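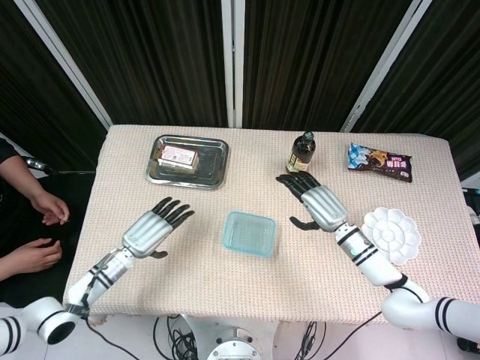 Grocery Robot Freezes Mid-Job at Lestano

Search this site Go

Well, that was a short demo! I dropped in on the Trernudetti team at Lestano in January to watch their two-armed robot sort groceries, and at 7 minutes in, the right wrist just quit. Fault code 2930, both arms locked over the pink tablecloth, bottle and snack bag still waiting. Somebody hit the stop button (good call), and no one got hurt. The team blames a worn cable, and Siqueira is sending a new one. They want 100 clean runs before they let visitors stand that close again, so I'll be back for that.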